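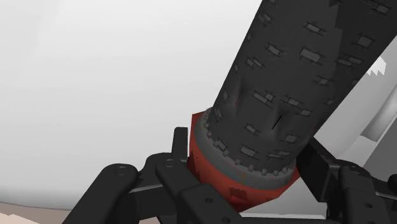
2 min read

Celtbridge recalls Hula handlebar grips over adhesive fault

12 January 2026

Bicycle parts supplier Celtbridge is recalling one production batch of its Hula handlebar grips after tests showed that the adhesive holding the rubber sleeve to its inner core can soften in warm conditions. A sleeve that comes free can rotate under the rider's hand or slide toward the end of the bar.

The recall covers 400 pairs sold through independent bike shops and the company's own website. Affected grips carry a batch code ending in 7, molded into the inside edge of the core. The code can be read only with the grip off the handlebar. Grips with any other final digit are not part of the recall.

Celtbridge said it has received two reports of sleeves turning during use. No injuries have been reported.

The fault was traced to a change in the bonding step at Bremutix, the contractor that molds and assembles the grips. According to a technical note sent to dealers, the assembly line switched to a faster-curing adhesive to shorten the time parts spent in clamps. The new adhesive met the strength requirement at room temperature but was not tested at the upper end of the range listed in the product specification.

"The pull test was done cold and the twist test was done cold," said Vignesh Krishnan, product engineer at Celtbridge. "When we repeated the twist test on warm samples, the bond let go well under the limit. The rubber compound itself is within specification and has not changed."

Bremutix has returned to the original adhesive. Each batch will now have 10 sleeves pulled for twist testing at high temperature before shipment – the earlier procedure called for two, at room temperature only.

Owners are asked to stop using affected grips and return them to the shop where they were bought. Replacement pairs will be supplied free of charge, and shops will fit them at no cost. Customers who bought online can request a prepaid mailing label. No receipt is required if the batch code is legible.

Adding glue or wire to an affected grip is not an approved repair. Common solvent-based glues can attack the sleeve material, and wire can cut into it.

Zeeshan Kakakhel, who runs the workshop at the bike shop Niazi, said most of the pairs sold there had been fitted to commuter bikes and cargo bikes. "We checked our stock the day the notice came in and pulled what matched," he said. "For bikes already out the door, we are going through service records and calling people. Taking a grip off to read the code is a short job, so we tell them to bring the bike in."

The lock-on version of the Hula grip is not affected. It is held by a metal clamp at each end and uses a sleeve molded directly onto the core, with no adhesive layer.

Celtbridge expects replacement stock to reach dealers in February. Until then, shops may offer the lock-on version as a substitute at no extra charge, or issue a full refund. The recall has no closing date.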